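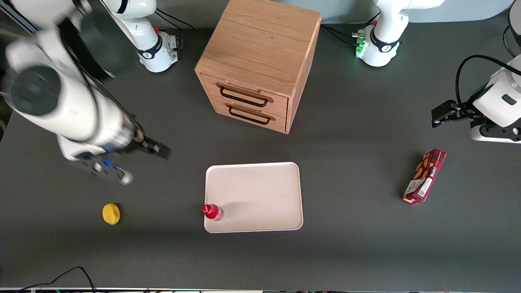

Two arms, one table: the bench at Fledeck on a Monday.

Iulian Olteanu will happily tell you the arms were the easy bit to budget for (he has told most of us, over tea). It was the spare fingers, 15 pairs at £477 all in, that made him sit down.

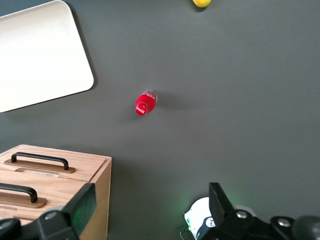
Then came the table, the cables and a service plan from Donitz at £1660, which Kha Đàm talked down rather nicely.

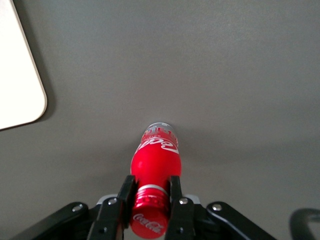 Her advice is to price the small parts first. Fingers like the black pair gripping the bottle's neck are worth a line of their own!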